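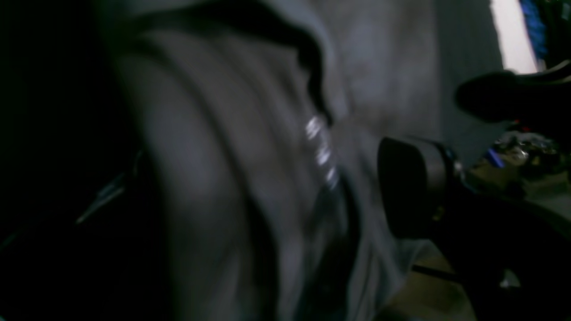
Folds of grey fabric, close up

How to Descale and Clean a Drip Coffee Maker

A drip coffee maker that takes longer than it used to, or stops with water still in the tank, usually has scale in it. Scale is the chalky mineral left behind when hard water is heated. You can clear it in an evening with white vinegar or a packet of citric acid.

These steps are for an ordinary drip machine with a glass carafe and a paper or mesh filter. Do not use them on an espresso machine or a pod machine. Those have pumps and valves, and you should follow the manual for those.

What you need

White vinegar (the plain 5 percent kind sold for cooking) or citric acid
Dish soap
A soft bottle brush
An old toothbrush
A wooden toothpick
Baking soda, if the carafe is stained

Before you start

Empty the tank and throw out the old filter and grounds. If your machine has a charcoal water filter in the tank, take it out and set it aside. Vinegar ruins it. Check the manual too, as a few makers say not to use vinegar and sell their own descaler.

Step 1. Fill the tank

For vinegar, mix equal parts vinegar and cold water and fill the tank to the top line. For citric acid, stir 2 level tablespoons into a quart of warm water until it is fully dissolved, then pour it in. Undissolved crystals can sit in the bottom of the tank and take several rinses to get out.

Vinegar is cheaper and you probably have it. Citric acid doesn't smell. I switched to citric acid after my brother-in-law, Cameron Ngata, stayed with us and said the coffee tasted like salad. I had only rinsed once.

Step 2. Run half a cycle

Put the empty carafe in place and start a brew. When the carafe is half full, turn the machine off. Leave it alone for 40 minutes. The solution sitting in the tube and the heating element does most of the work during this time.

If your machine has a clean button, press it and let the program run. Most of them pause and restart several times, so don't unplug it because it has gone quiet.

Step 3. Finish the cycle

Turn the machine back on and let the rest run through. You may see white flakes in the carafe. Pour everything down the sink. If there were a lot of flakes, repeat steps 1 to 3 with a fresh batch.

Step 4. Rinse

Fill the tank with plain cold water and run a full brew. Dump it and do it again. With vinegar, do it a third time. Let the machine cool for a few minutes between runs, especially an older one.

Step 5. Clean the parts that come off

Wash the basket, the lid and the carafe in hot soapy water. Use the toothbrush on the underside of the basket where the drip valve is. Old coffee oil builds up around the spring and keeps the valve from closing, and then you get a puddle on the warming plate whenever you pull the carafe out.

For brown stains in the carafe, add a spoonful of baking soda and enough warm water to make a paste, rub it with the bottle brush, and rinse. Don't use steel wool on glass.

Step 6. Clear the spray head

Unplug the machine. Look up under the lid at the part where the hot water comes out. The holes are small and clog easily. Poke each one with the toothpick and wipe with a damp cloth. Never hold the machine under the faucet or put the base in water.

Step 7. Wipe the warming plate

Make sure it is cold. Use a damp cloth and a drop of soap. Burned-on coffee will usually come off if you lay the wet cloth over it for ten minutes first.

How often

With hard water, once a month. With soft water, every three months is enough. We lived in Drornthorpe for years, where the kettle turned white in a week, and I did it on the first Thursday of every month. In Plerden I do it when I remember.

If it is still slow

Try one more round with a stronger mix, two parts vinegar to one part water, and leave it for an hour at the halfway point. If nothing at all comes through, the tube is probably blocked solid or the element has failed. A basic machine generally isn't worth paying to have fixed.

If the coffee comes out fast but weak, scale isn't the problem. Check that the filter hasn't folded over on itself and that your grind isn't too coarse.

Comments

Fergus Rutherford
Does this work on the Whitcombe with the thermal carafe? Mine beeps at the halfway mark and won't restart.

Reply
Same steps. Turn it off at the wall for a minute and it should let you start again. Clean the carafe separately and leave the lid off overnight to dry.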